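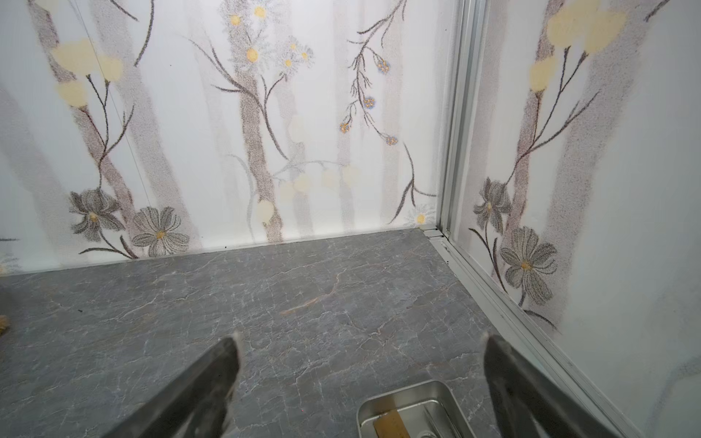

Protokoll der Arbeitsrunde Handgriffe, Februar

Beginn: 14:15 Uhr
Anwesend: Severino Montes (Leitung), je eine Person von Drestidano, Jokodari und Zosiline, Protokollführung
Entschuldigt: Mitsotakis-Vlachou

1. Protokoll der letzten Sitzung

Das Protokoll wurde mit einer Korrektur angenommen. Unter Punkt 4 muss es heißen „Wäsche sortieren“ und nicht „Wäsche falten“. Das Falten wurde damals nur kurz erwähnt.

2. Plüschtiere anziehen und ausziehen

Zosiline verkauft Plüschtiere mit Kleidung. Vor jeder Saison müssen in der Packerei 1000 Stück umgezogen werden, bis jetzt nur mit der Hand. Eine geübte Kraft schafft 200 am Tag. Die Runde hat besprochen, ob zwei Roboterarme diese Arbeit übernehmen können.

Montes berichtete über den Stand. Ein Tier, das auf dem Tisch liegt, ist für die Arme keine große Schwierigkeit. Schwierig ist der Stoff. Ein Kapuzenpulli hat jedes Mal eine andere Form, und der Arm muss zuerst den Kragen finden, bevor er etwas Sinnvolles tun kann. Für ein Tier rechnet er zurzeit mit 90 Sekunden, wenn kein zweiter Griff nötig ist. Die Ärmel sind in dieser Zeit nicht enthalten.
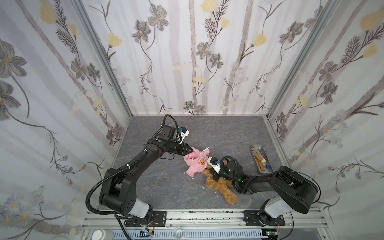

Drestidano wandte ein, dass die Zeit allein wenig aussagt. Man müsse auch wissen, wie oft ein Mensch eingreifen muss und ob die Naht am Kragen danach noch in Ordnung ist. Im Laden werde ein gezogener Faden sofort reklamiert.

Montes stimmte zu. Es wurde beschlossen, dass ab jetzt bei jedem Versuch drei Dinge notiert werden: die Dauer, die Zahl der Eingriffe und der Zustand der Naht. Eine Serie umfasst 175 Versuche mit demselben Tier und demselben Pulli. Erst nach der Serie wird die Kleidergröße gewechselt.

3. Halten und gleichzeitig arbeiten

Jokodari hat gefragt, warum man für eine so kleine Sache zwei Arme braucht. Montes erklärte, dass ein Arm das Tier festhalten soll, während der andere am Stoff zieht. Ohne Gegenhalt rutscht der Bär einfach mit. Bei einem langen Fell kommt noch dazu, dass der Greifer oft Haare mitnimmt, wenn er nur den Stoff nehmen soll.

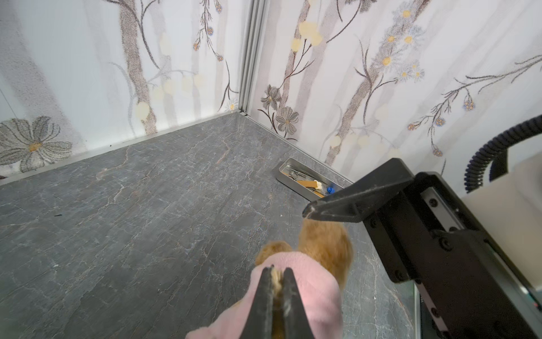
Für den Haushalt sieht die Runde das gleiche Problem bei Kissenbezügen und bei Kinderkleidung. Jokodari möchte deshalb als nächstes einen kleinen Kissenbezug ausprobieren. Das Kissen ist weich wie der Bär, hat aber keine Arme, die hängen bleiben. Der Vorschlag wurde angenommen. Zosiline enthielt sich, denn für die Packerei bringt er zunächst nichts.

4. Einsatz in der Packerei

Zosiline möchte bis zum Sommer wissen, ob sich eine Anschaffung lohnt. Montes wollte kein Datum nennen. Er empfiehlt, das Ausziehen und das Anziehen getrennt zu beurteilen, weil das Ausziehen nach seiner Meinung früher brauchbar sein wird.

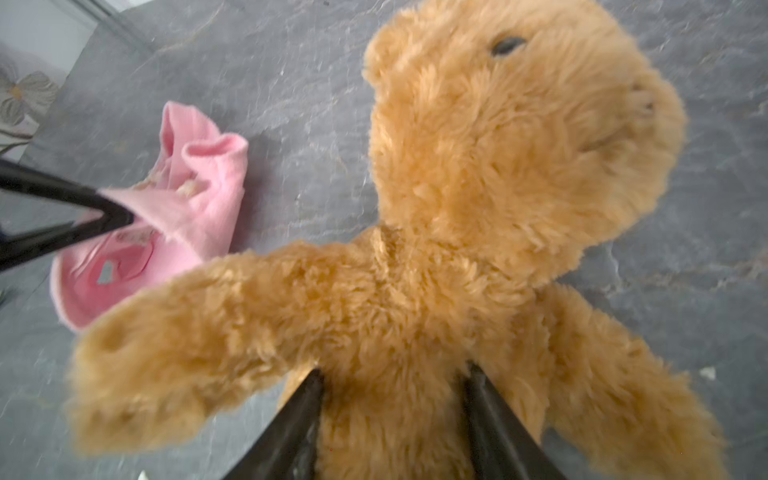

Kann man die Arme während der Mittagspause ohne Aufsicht arbeiten lassen? Dafür ist es noch zu früh, es muss immer eine Person in der Nähe bleiben und anhalten können.

5. Aufgaben

Montes: Vorlage für die Versuchsliste verschicken
Jokodari: Kissen und Bezug besorgen, höchstens so groß wie der Bär
Zosiline: fünf Pullis mit weiterem Kragen mitbringen
Drestidano: schriftlich festhalten, welche Fehler an der Naht noch erlaubt sind

6. Verschiedenes

Mitsotakis-Vlachou hat schriftlich gebeten, die Sitzungen eine halbe Stunde später anzufangen. Es gab keine Einwände, die nächste Sitzung beginnt also um 14:45 Uhr.

Ende: 15:50 Uhr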